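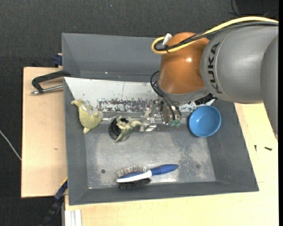

## How does a small farmer apply for the drip irrigation subsidy when the land is still in the father's name?

Posted in: Farming and Government Programs
Asked Oct 8, 2019

Hello to all. I am asking for my husband's family, who have land near Pratovham. I moved to this country six years ago and I still find the farm offices difficult, so please excuse me if some words are wrong.

The family grows onions and some tomatoes on 6 acres. The state has announced that it will pay part of the cost of drip irrigation for small farms. My husband wants to apply, but the land record still has the name of his father, who died two years ago. There are three brothers. They all agree that my husband does the farming, but they never divided the land on paper.

At the block office the clerk told us that the applicant must be the same person as in the land record. He did not want to look at the death certificate. Another man in the line told us his cousin got the money with only a letter from the brothers. Now we do not know whom to believe.

My questions are:

1. Can my husband apply before the record is changed?
2. If it must be changed, do they have to divide the land into three parts, or can all three names be on it together?
3. Must we wait for approval before we buy the pipes? The dealer says his price is good only until the end of October.

Thank you for your patience.

Ileana Toma

---

### Answer 1

Just buy the pipes and send the bill later, everybody does it. My uncle got his money after eight months. The clerks always say no the first time.

> **Comment from the asker:** Thank you, but did your uncle have the land in his own name? This is the part which worries me.

> **Reply:** Yes it was his own land.

---

### Answer 2 (marked as accepted)

Please do not buy anything yet. I helped my mother-in-law with almost the same problem last year in Dreltwood district, so I will write what we did. Your district may have small differences, and you should ask for the printed rules of the program at the agriculture office, not at the block office.

**The name on the record.** In our case the clerk was right that a dead person cannot be the applicant. But we did not have to divide the land. We asked for the names of all the heirs to be entered together. For this we gave:

- the death certificate
- a family list signed by the village officer
- copies of identity papers of each heir
- the old land record and the last tax receipt

The fee was 135 rupees. After that there is a notice period when other people can object. Ours took some 400 hours of my life, or so it felt, but on the calendar it was less than two months.

**The letter from the brothers.** This is real, but it comes second. When the three names are on the record, the two brothers sign a consent that your husband may apply and receive the money in his bank account. Maybe the cousin of that man already had his name there.

**The pipes.** Our approval letter said clearly that bills dated before the letter will not be paid. An officer also came to look at the field before the work and again after. Ask the dealer to write his price on paper with a longer date. Ours agreed when he saw the application receipt.

One more thing: check that the bank account has exactly the same spelling of the name as the identity paper. We lost three weeks for one letter.

> **Comment from the asker:** This is very clear, thank you. One brother works abroad, in Kurtuluş. Must he come home to sign?

> **Reply:** I am not sure. For us everybody was in the village. I think he can give a power of attorney through the consulate, but ask the village officer which form they accept before he pays for it.

---

### Answer 3

Agree with the answer above about the order of things. I want to add that the pipes must be from a company on the approved list. My neighbor chose a Garnano kit, it was a decent kit, but it was not on the list in our district and he had to change his whole application. The list hangs on the wall in the agriculture office and it is old, so ask if there is a newer one.

Also keep the receipt with your application number. Mine was number 656 and without it they could not find my file at all.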